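Part-Time Piano Accompanist, Gittins School of Dance

Posted in: Music / Part-time
Location: Skellulitz Building, second floor
Hours: 12 per week during term
Start: September

Gittins School of Dance is looking for a pianist to play for ballet classes and for two student shows a year. We have used live music in our upper-level classes since the school opened, and our current pianist is leaving in July to move out of state.

The work

Most of the hours are weekday afternoons and early evenings, between 3:30 p.m. and 8 p.m. You will play for barre and center work at four levels. The teacher will give you the tempo, the meter and the number of counts, and you pick the music. Some of our teachers like to hear standard ballet class repertoire and others are happy with show tunes, folk songs or whatever you can keep in a steady three.

In the spring you will also rehearse with the older students for the June show at the Bullosero Theater. That adds two evening rehearsals and one dress rehearsal, all paid at the same rate. The theater seats 300 and has its own grand. At the school you will play an upright, which is tuned in August and again in January.

What we need

- Solid sight-reading, or a good memory and a good ear
- Steady tempo, and the ability to stop and restart anywhere in a phrase
- At least one year playing for dancers, singers or a choir
- A background check before your first class (we pay for it)

A music degree is not required. Improvising helps a lot - one of our best pianists never brought a book. If you have played for theater auditions you will probably find the pace familiar.

Pay

$23 an hour, paid every two weeks. You are paid for the full class even if it ends early. Classes canceled with less than a day's notice are also paid. Parking behind the building is free after 3 p.m., and the Indov bus stops across the street.

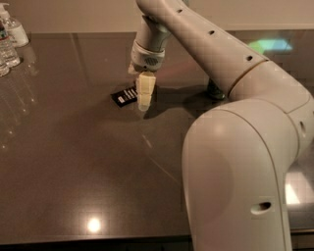 Do I have to bring my own music?
We have a cabinet of class albums and loose scores that you are welcome to use, and most pianists mix those with their own. Tablets are fine, and there is an outlet beside the piano.

How to apply

Send a short letter and a list of where you have played to the school office. A recording is useful but it doesn't have to be polished - a phone recording of a waltz and a slow adagio is plenty. Please tell us which afternoons you cannot work.

We will invite a few people to play for a real class, one hour, paid at the normal rate. Applications stay open until the job is filled. Substitutes are also wanted, so say so in your letter if you would only like to be called now and then.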